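**Re: [norell-garden] Plot fees and the water question**

Thursday, March 15, 2018

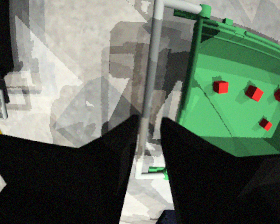

Aaliyah asked whether we should go back to one shared hose line for the north beds or keep the barrels. I'd keep the barrels for another season and put the money into the valve at the Ngui Street end. The trouble last summer was that all the water came through one pinch point by the gate, wide at our end and then down to nothing, much like the gap between the two black fingers in the picture, narrow at the top and wider toward the bottom. Replacing hose won't change that. Replacing the valve might.

On Wed, Aaliyah Cormier wrote:

> Hi all,
>
> I went through last year's bills. We paid 370 dollars for water between the first of July and the end of the month, and the north beds still dried out. The people on the Istov side say they had good pressure the whole time.
>
> Two questions. Do we want to run a shared line again, and do we want to raise the plot fee to cover it? I'm not in favor of raising the fee if we can avoid it. It went up last year and we lost 3 plots.
>
> Also, does anyone still have the key to the meter box? Mine doesn't fit the new lock.
>
> Aaliyah

On the fee, I agree with leaving it alone. We have 2209 dollars in the account, and the only big thing coming up is the fence on the alley side. That can wait until fall if we prop the corner post again.

On the Istov side having good pressure - they water early, before six, and most of us turn up after work. I tried it early a few times last July and the sprinkler reached the back of my bed, which it never does in the evening. It would cost nothing to split the beds into morning and evening people and see how June goes. I can take mornings.

The key to the meter box is on the nail inside the shed door, behind the rakes. It has a bit of green tape on it. The old key is on the same nail, so try both. If the lock sticks, push the lid down with your other hand while you turn.

A couple of other things while I'm writing. The seed order goes to Utia next week, so send me your list if you want to share the shipping. I'm getting pole beans, two kinds of kale, and more of the yellow onion sets we had last spring. They were out of leeks when I looked.

The compost delivery is still not settled. They want to drop it on the street again, and I told them it has to be inside the gate. If you have a wheelbarrow with a good tire, please bring it when the time comes. The one in the shed is flat.

Nathalie Bélanger
plot 2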